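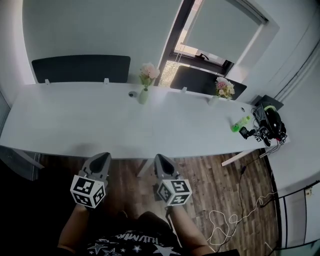 机器人社八月简讯 · 手持夹爪组

赶着发，错字先别骂，回头改。

先说进度。Teven 项目到这周为止一共录了1461条，清洗之后剩1315条能用。剩下的大多是录制中途定位丢了，还有几条是忘了按停止，一直录到人去喝水。老问题了，讲过很多遍，再讲一遍：做完动作，按停，再放下夹爪。

桌子。长白桌这边现在归我们组用，下午两点以后都可以来。花瓶请不要搬走，也不要往里面插别的东西，瓶子的位置动了要在群表格里写一笔。不写的话后面对数据的人会疯掉，上个月已经疯过一次。

夹爪上的标记方块，拿的时候手别捏在方块上。边角翘了就报，不要自己拿胶水补。补歪一点点，位姿就全飘了，前一批就是这么废的，查了两个晚上才查出来。备用贴纸在Stullia柜子第二格，用一张登记一张。

新同学注意：双手操作比想象的难。建议先空手比划，再单手，再双手。第一次来的不录正式数据，先做10条练习，文件名前面加 test，千万不要直接丢进正式文件夹。上次有人丢了，找了半天。动作慢一点没关系，停顿太长不行，手抖也还行，突然甩一下最麻烦。

线也说一下。桌子底下走路看脚，线绊掉了先停录，再插回去，然后重新标定。不要想着"应该没事"。标定一次也就几分钟，省这几分钟后面要赔一下午。

窗帘：录的时候放下来，录完再拉。光一变，腕部视角的曝光就跟着跳，特别是对着窗那一侧。傍晚那批明显比中午那批难用，训练的同学已经来抱怨了，所以最晚录到五点半，之后的时间留给整理和回看。

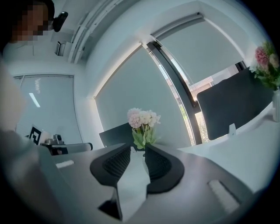 回看这件事再啰嗦两句。每录完一组，至少抽两条从头看到尾，重点看指尖有没有一直在画面里，目标物有没有被自己的手臂挡住。鱼眼边缘变形大，东西尽量放在两指中间那块区域，放到边上去模型基本学不到什么。还有人脸，上传之前一定要跑打码脚本，跑完自己翻一遍，漏了的手动补。脚本在共享盘 Nistor 目录下面，说明文档写得比较潦草，看不懂直接在群里问，别猜。

比赛的事。Rudness 杯校际赛我们报了4个人，题目已经出了，桌面整理类，细则还在等组委会的补充通知。目前的想法是先用现有数据训一版，看看抓取成功率，再决定要不要补录。补录的话主要补瓶子类和软的东西，这两类现在太少了。有想法的来组会讲，不用做PPT，带个视频就行。

器材。夹爪用完放回箱子，指垫朝上，别压。指垫上的纹路磨平了要换，备件还有，但是不多了，下单以经提了，到货时间不知道。黑色那堆设备不要随便拆，要拆先说一声。电池充满就拔，别插过夜！！

值日表更新过了，在门后面，也在群文件里，两边不一样的话以群文件为准（门后那张我还没来的及换）。

下次组会时间照旧，晚上七点，带电脑，带自己那份标注。没标完的也来，现场一起标，快一点。标注口径有改动：抓空的单独标一类，不再算进失败里；碰倒东西的照旧算失败。旧数据不用返工，从这期开始按新的来。

想加入的同学直接在这条下面留言，写一下年级和哪几个下午有空。不需要会写代码，手稳、有耐心就可以。会剪视频的特别欢迎，招新的片子到现在还没人剪，素材都在共享盘里。

机器人社 手持夹爪组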